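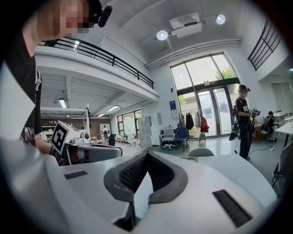

What is the Waken gripper?

The Waken gripper is a hand-held tool built in a shared workshop and used to record how a person grasps and moves objects, so that a robot arm can later be trained on the same motions.

The design began at Sistholm, a members' workshop, as a rework of the older Plostwood gripper. The first version was completed in September and weighed too much for long sessions. The second moved the battery to a belt pouch – a change credited to the Antoniadis workshop – and shortened the handle. A set of printed shell parts takes roughly 20 hours to produce.
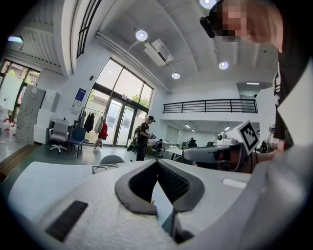

A white hand-held gripper with a square marker and a small camera module on top.

The marker allows software to work out the position of the tool. Builders at Sistholm check each finished unit over 200 open-and-close cycles before it is signed out, and the rubber pads are replaced when the ribs wear smooth. The parts list was last revised on 8/9/25. Left-handed handles are listed as planned, and the wiring guide remains a draft.

See also: Plostwood gripper; Sistholm workshop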